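The Office of Unreturned Articles
A short story

Notice is hereby given that the Office of Unreturned Articles, Briltlow, will close to the public at the end of the present term, and that persons having claims upon it should present them in writing.

The notice was drafted by Makis Kyriakidis, Deputy Registrar, and it went through nine versions before the Registrar would sign it. The Registrar, Cuiping Yan, objected to the word "persons". In her experience the Office was not visited by persons. It was visited by claimants, and a claimant was a different matter. The word was allowed to stand on the ninth version only, the hour being late and the printer on the second floor being due to be switched off.

The Office had been established under the Briltlow Ferry Order to receive whatever passengers left behind on the crossing. The ferry had since been replaced by a bridge. The Order had not been repealed, and the Office continued to open at the appointed hour, to record the weather, and to enter in the ledger the words "Nothing received".

On Nov 25, 2024, a claimant attended.

He gave his name as Baoshan Bai and his age as 90. He wished to recover a letter. It had been left, he stated, on the upper deck of the ferry Xiong, under a bench on the side facing the town, in the month of May. Asked for the year, he supplied it. The Deputy Registrar went down to the basement and was absent for a considerable time. 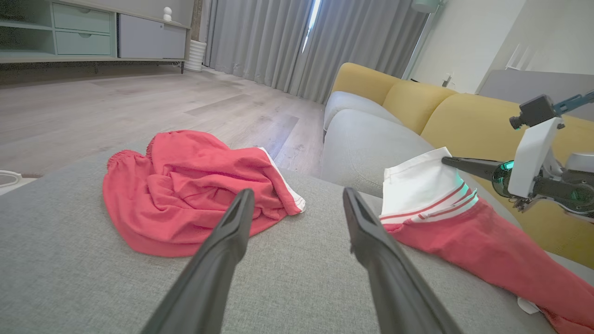

Under Rule 4, a letter may be released only to the person who wrote it or the person to whom it is addressed. The Deputy Registrar returned with an envelope, brown at the corners, and read out the rule in full, as he was required to do. He then asked the claimant which of the two he was.

"Neither," said Mr Bai. "I was asked to carry it across."

The Registrar was sent for. She examined the envelope and found that it was addressed to a Miss Yutong Duan, at the Paterier Hotel. The hotel had been pulled down to make way for the approach road. She enquired whether Miss Duan was living.

"She was my wife for over fifty years," said Mr Bai. "The letter was from Siebe Van Damme. He had asked her to go abroad with him, and wanted her answer by the evening boat. I told her he had sent nothing."

"And had you lost it by then?"

Mr Bai considered the question with care. He said that he had put it under the bench himself.

The Registrar observed that an article deliberately placed was not, within the meaning of the Order, an article left behind. It followed that the Office ought never to have received it, and had no power either to release it or to keep it. Mr Kyriakidis asked what entry he should make. She told him to leave the line open for the present.

The envelope lay on the counter between them. It had not been unsealed. At the usual time the Deputy Registrar rose to draw down the shutter, and the Registrar, who had not sat on the public side of the counter in all her years of service, went round and took the chair beside Mr Bai.

"Would you like it read to you?" she said.

He said that he would, if the Office had no objection.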